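To: Flesdale Workshop Users list
From: Hye-jin Wi, Building Services
Subject: Re: Lighting and floor access in the main workshop

Dear colleagues,

Thank you to those who replied to the April notice. I am answering Mr. Sembiring's message on the list, as several of you raised the same points.

On [April], Tirta Sembiring wrote:
> The Oritz group would like to know whether the ceiling lights
> are to be replaced all at once or in stages. We have desks in use
> along the side of the room and would prefer not to move them twice.
> Could you also confirm whether the brick below the window
> is to be painted? Our members would rather it stayed as it is.

The fixtures will be replaced in two stages. Gunawan Electrical will begin at the window end and will need 40 minutes at each fixture, during which the floor directly beneath it must be clear. The remainder of the room may stay in use. The existing fluorescent fixtures will be taken down, and the new ones will be attached at the same positions on the ceiling.
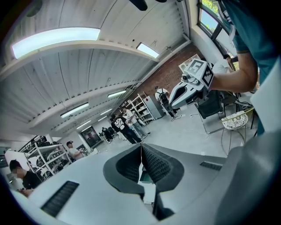

Desks need to be moved only once, and only where they stand under a fixture. Please label any equipment left on the floor with the name of your group - unlabeled items will be placed in the Irkham storeroom and may be collected from the front office.

The brick will not be painted. The request to paint it came from an earlier plan, which has been withdrawn. The floor will be cleaned after the second stage, and groups are asked to lift cables and bags beforehand.

Questions on the schedule should be sent to me directly, at extension 47. Requests for a different time slot must reach this office before the first stage begins.

Sincerely,
Hye-jin Wi
Building Services, Flesdale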